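The Finger Pads Go on the Calendar

Every maintenance plan I have ever been handed for a gripper devotes three pages to the motor, one to the cables, and a single line to the part that touches the world. The line says "inspect pads as needed." I have worked with hand-held grippers for long enough to know who decides when it's needed. The cloth decides, usually at ten past four.

I came around to this view at Cunden, where we had a setup sheet for everything except the fingertips. We checked the zero position each morning. We logged the battery. We wiped the camera window as though it were a museum piece. Then we closed two tired blue pads on a bit of printed cotton and blamed the operator when it slid out.

Cotton is a fine teacher, by the way. A steel block will forgive a pad that has gone shiny, because you can always squeeze harder. Squeeze harder on a bunched cloth and all you get is a smaller bunch.

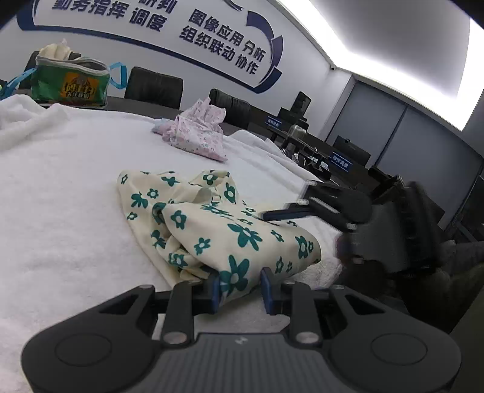 Petronella Engelbrecht read a draft of this and objected that pads are cheap, so the sensible shop swaps them every November and spares itself the sermon. She would keep the inspection time for the pivots, where slop creeps in and stays.

I like the pivots too. A loose pivot screw makes two pads meet like strangers in a hallway, each stepping the same way. But her calendar assumes that wear is polite enough to arrive once a year. At Cunden we changed a pair after 1,438 grasps and found the left one polished and the right one nearly fresh, which told us the jaws were off center and had been for ages. Throw both in the bin every November and you never learn that. The worn pad is the cheapest measuring instrument in the building, and it's already installed.

So my own routine is short and a little fussy. Close the jaws on nothing and look at the gap against a bright wall. Close them on a strip of paper and tug. Then do what the machine is there to do, on the stuff it's there to handle. I don't accept a foam cube as a stand-in. Foam cubes are flattery.
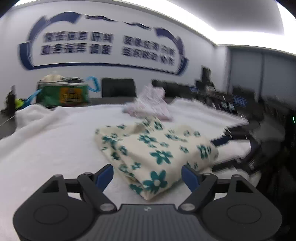 Open jaws at a folded cloth, one pad to each side.

The other half of my complaint is about surfaces. People will spend 70 minutes setting up a gripper and no time at all on what lies under the work. Fleece is kind to fingertips that come in too low, and I recommend it to beginners and to anyone who has had lunch. It also hides bad habits. A tool set up on a soft blanket has never been asked how well it finds the table, so before I sign anything off I repeat a few grasps on the bare top and listen. You can hear a low fingertip. It sounds like money.

With two grippers at one cloth, multiply all of this by something larger than two. One holds, the other folds, and any difference between them ends up in the fabric. If the pads on one are newer, that one wins every argument. I therefore change pads on both tools at once, even when only one has earned it, and I keep the old ones in a labeled envelope. My drawer of envelopes has been called several things.
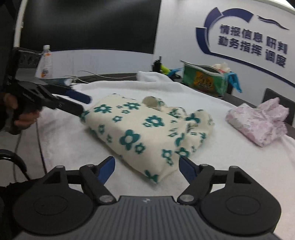

Timo Mühlbauer thinks matched pairs are superstition, and wrote to tell me that at Hamann they mix old and new freely and let the person holding the tools adapt. Hands are good at that, he says, and within ten tries they have stopped noticing.

Well, yes. That is my whole objection, delivered to me in somebody else's envelope. A hand that has stopped noticing is covering for the tool, and the next hand to pick it up gets the tool without the cover. I would like the pair to behave the same for Timo as for whoever has the afternoon.

Give the pads their own page in the log, with a column for left and a column for right. Mine has a third column for remarks, where the most frequent entry is a single word I won't repeat to Petronella.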